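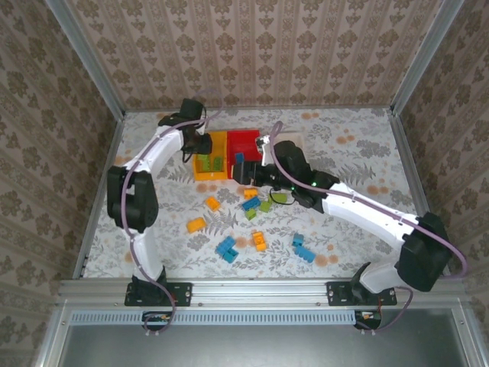 Hustdale Toy Library: The Block Corner

Leopold Ammann papered this corner in 2000 and has defended the brown medallions ever since. The flowery surface came later, on the theory that one more pattern couldn't hurt.

Sorting hour, June. Two green blocks have settled in the yellow-orange bin and a blue one has the red bin to itself. Sorting by color remains a matter of opinion at Hustdale.

The inventory says 565 blocks. The inventory is an optimist. If you find a studded one under your couch, the return slot is open until 2, and Leopold will pretend not to see you.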